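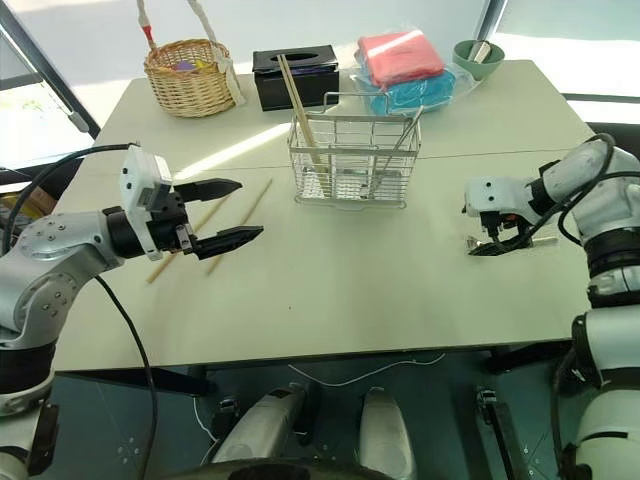

Why should it take the best part of a year to find out who signed for a box, one reader in Sodum wanted to know, when the corner shop can tell you who collected a parcel before you've finished asking?

12/10/2019
By the editor, Anoditz

I've had that message pinned over my desk ever since it came in, and I'm very pleased to say I can finally start answering it. Anoditz is today publishing the transfer records of the Pelletier Laboratory at Sodum, all 593 pages of them, free to read and free to copy. No sign-up, no paywall, and no need to tell us what you want them for.

If you're new to this (and lots of you on this press list will be, hello), Pelletier is the publicly funded animal disease laboratory on the hill road out of Sodum. It keeps samples of things you wouldn't want on a farm, it studies them, and now and then it sends some of them to other laboratories. That's ordinary, useful work. Vaccines depend on it. I grew up near enough to Sodum to know families whose herds were saved by people in that building, so please don't read this as a hatchet job on the scientists.

What bothered me, and what bothered a good many of our readers, was the paperwork. When a sample leaves a laboratory like Pelletier there's supposed to be a trail: a form saying what went, a form saying who approved it, a courier's docket, and a receipt signed at the other end. All four should be in the same folder. We asked to see the folders. We were told no, then we were told yes but not yet, then we were told the folders were being moved to a new system and could we please ask again once that was done. So we asked again. And again after that, with a stamp on it, and that's the one that seems to have worked.

What's in the records

The pages cover 2,000 consignments. Most of them are every bit as dull as you'd hope. Form, approval, docket, receipt, thank you very much. I read through an awful lot of these over a very cold weekend with the dog on my feet, and after a while you get rather fond of the handwriting. Someone in the dispatch office does lovely sevens.

Nine consignments are different. For each of those the file holds a form and a courier's docket, and then it simply stops. There's no signed receipt from the place the box was going to. In two of the nine there's no approval either, and those are the two marked for delivery abroad. The country has been blacked out on both, as has the name of the receiving laboratory and the name of the member of staff who filled in the form.

I want to be careful with what I say next, so I'll say it plainly. A missing receipt doesn't mean a missing box. Paper gets lost. Paper gets put in the wrong folder, or goes home in somebody's bag and sits under the car seat for months. It may well be that every one of those boxes arrived exactly where it was meant to and was signed for with a flourish. I'd be delighted. But the laboratory's own rules say the receipt has to be chased if it doesn't turn up, and there isn't one chasing letter in the whole release. Either nobody chased, or the letters were held back from us, and I'd quite like to know which.

The courier on all nine dockets was Grurnex. That isn't very surprising, as Grurnex has held the Pelletier contract for the entire period and carried nearly everything else in the files as well. I wrote to them before we published and got a quick, polite reply. Grurnex says its drivers collect a signature at every drop, that it keeps copies, and that it'll hand those copies over as soon as its customer gives permission. The customer is Pelletier. So there may be a perfectly good answer sitting in a cabinet at Grurnex, and all it needs is one person at the laboratory to pick up the phone.

What Pelletier told us

I sent the laboratory a list of questions and gave it a fortnight. The press office asked for another week, which I thought was fair enough. The reply, when it arrived, said that Pelletier takes its responsibilities seriously, that it can't discuss individual consignments, and that "record-keeping arrangements are under continuous review". I've put the full letter up with the rest of the documents so you can read it for yourselves and don't have to rely on my grumpy summary.

I did ring up to check one thing. I wanted to know whether "can't discuss" meant there was an inquiry of some sort going on, or whether it was only a general policy. I was told the laboratory wouldn't be going beyond its statement. I then asked if I could say that it hadn't ruled out an inquiry, and was told, again, that it wouldn't be going beyond its statement. So I can't tell you there's an inquiry and I can't tell you there isn't. If you're covering this story, please don't write that there is one on the strength of anything we've published!

There have also been rumours in Sodum about members of staff leaving suddenly. I've heard several versions, and they don't agree with each other about who, or when, or even which department. Nothing in the records backs any of them up. We aren't naming anyone or hinting at anyone, and we've taken out of our own notes a few details that could have led people to guess. Blaming the person who happened to be on shift when a form went astray would be a rotten thing to do, and it wouldn't get us any nearer to the receipts.

What we're asking for

First, the receipts. If they exist, publish them, with the private addresses covered up by all means. If Pelletier would sooner let Grurnex do it, that's fine by us.

We'd also like someone to explain the two consignments with no approval on file. Who is allowed to say yes to a shipment abroad? Can it be done over the phone, and if so, is a note made? The rules we've been given were written for deliveries inside the country and have hardly a word on anything going further. One retired dispatcher told me that in the old days there was a separate book for overseas work, a big green one, and that it lived on a shelf by the kettle. I've asked whether the green book still exists. No reply yet.

And then there's the blacking out. Some of it I understand completely. I don't want the exact storage room of something nasty printed in a newsletter, mine or anyone else's. But on one page the whole weather report has been covered over, and on another it's the price of the packing tape. It's hard to trust the big black boxes when the small ones look so daft. We've asked for a second look at the overseas pages in particular, and we'll take it to appeal if we have to.

I'm not asking for the work to stop while this is sorted out. A couple of people have suggested that to me and I can see why they're worried, but holding up samples could do real harm to farms which are waiting for results. A working trail of paper would do me nicely.

How to use the documents

The pages are arranged in the order we received them — it's not the order they were written in, so do check the dates. We've left every page as it came, coffee rings included. There's a plain list at the front giving the page numbers for the nine incomplete files, and a short note on what each type of form is for. If you spot a receipt that we've missed, please tell me straight away. I've been through the lot and I had a second pair of eyes go through it after me, but these are scans of scans and some of the carbon copies are barely there. Any correction will go at the top of the page with a thank you, and I shan't sulk.

Journalists, local papers and anyone with a blog and a bit of patience are welcome to quote from the documents. A mention of Anoditz is nice to have. If you're going to approach Grurnex or Pelletier, would you mind going through their press contacts? The reception staff at both have been very decent to me and they've had quite enough calls.

What happens next

We're holding an open evening in Sodum in November to go through the records with anybody who'd like to come along. There'll be printed copies, large print too, and tea. Pelletier and Grurnex have both been invited. Grurnex has said it'll try to send somebody, and Pelletier has said it's considering the invitation. There'll be a chair for each of them at the front either way. The hall and time will go out in the next newsletter once I've got the booking confirmed in writing — I've learnt my lesson about paperwork.

Our appeal over the blacked-out pages goes in before that evening, and I'll put the wording online the same day it's sent. Should any receipts turn up in the meantime, we'll publish those as well, however boring they make our story look.

I'm happy to do interviews, mornings are best, and I can talk farmers' groups through the forms too. Please use the press address on the Anoditz contact page and put "Pelletier records" in the subject line so it doesn't get lost among the seed catalogues.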